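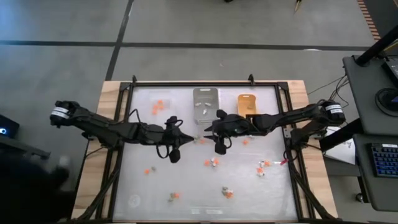

Storage charges at the Flistdale household reuse store go up on 21 January 2023, and members with a shelf will get a letter. The charge covers heating, light and the insurance on the building. We would also like the larger items cleared. Anything the size of a wooden table with a frame on top takes up floor that could hold several stacks of boxes, and the floor at Brallow Road is nearly full.

If you have something that big, please put your name and shelf number on it. Unlabelled furniture will be offered to other members in the spring.

## Boxes and bins

The store now holds about 400 boxes. Cardboard did badly in December, when the damp got into the back wall, and three shelves had to be emptied. Plastic is better for anything you mean to leave over winter. Olatunji Hardware has agreed to sell lidded bins to members at 5 pounds each. Ask at the till and show your card.

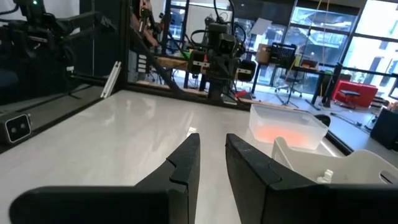

*Frosted plastic bin: colours show through the side, but it still needs a label.*

Write labels in pencil or marker, as biro fades. Put them on the short end, facing the aisle. Please don't store paint, gas canisters or food of any kind.

The Troltine dehumidifier is on overnight and its tank is emptied each morning. Leave it plugged in, even if it is noisy.
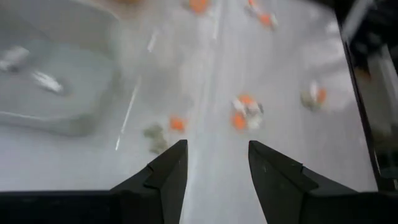

## Keys and door code

The old code stops working at the end of the month. The new one will be in your letter. The lease on the building runs to 2038, so there are no plans to move.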